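4.2 Materials and handling of the cloths

The textile set was put together to cover the range of items that people in the Hullurdale households said they fold at least once a week. Items were bought new or taken from the household's own linen, and all of them were washed before the first session at the same setting and dried flat. No softener was used. Items with buttons, zippers or drawstrings were left out of this part of the study and are treated separately in Section 5.

Each item was given a code made up of a letter for its size class and a number. Small items (S) could be held open between two hands without raising the elbows. Medium items (M) needed both arms partly extended. Large items (L) could not be held clear of the table by a seated person. This grouping worked better for our purposes than grouping by weight or by use, because participants changed their way of folding mainly when the size of the item forced them to.

4.3 Starting states

Earlier work on household folding has mostly begun with the item already spread on the table. In the interviews, participants said that this was the part of the job that took them longest and that they disliked most. We therefore defined three starting states. In the spread state, the item lies flat with all corners showing. In the half-open state, at least one full edge can be followed by eye from corner to corner. In the bunched state, no edge can be followed along its full length, and the person has to lift or turn the cloth to find a corner.

The bunched state was set up by holding the item at one point near its middle, lifting it clear of the table and letting it drop. If it landed in a way that left a full edge showing, the drop was repeated. We tried to keep the drop height even by using a mark on the wall behind the table, but small differences remained, and we don't treat the bunched state as a single fixed arrangement. Two drops of the same cloth never gave the same folds.

A total of 454 trials were recorded. Of these, 54 were set aside because the participant stopped to talk or because the cloth slid off the table, leaving 400 for analysis. The session notes were checked against the trial list by Fidel Villalba, and 27 trials were moved from the half-open to the bunched group after this check.

4.4 Color and the reading of folds

Color was not planned as a variable. It was added after several participants remarked that dark cloths were harder to start on than light ones. The reason they gave was that they could not tell a fold from an edge. On a plain cloth with no print there are few other cues, and the person has to go by shading alone. Where the light is low and even, the raised parts and the creases differ only by small steps in tone, and an edge that has curled under looks much like any other crease (Figure 3).

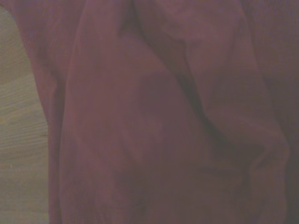

Participants dealt with this in different ways. Some ran a flat hand across the cloth from one side to the other and stopped when they felt a double layer. Others took hold of any part of it and shook it out, and only looked for a corner once it was hanging. The second method was faster for small items but gave poor results for large ones, where the lower part often stayed caught on itself. A few participants slid the whole cloth toward the edge of the table and let one side hang over it, so that its own weight pulled some of the folds out.

The table surface also played a part. On pale wood the outer boundary of a dark cloth was easy to find, and participants usually began there and worked inward. When the same cloths were placed on the dark gray mat used in the Kiludton sessions, they more often began in the middle. We did not test enough pairs of cloth and surface to say how strong this effect is. It is taken up again in Section 6, together with the comments on room lighting.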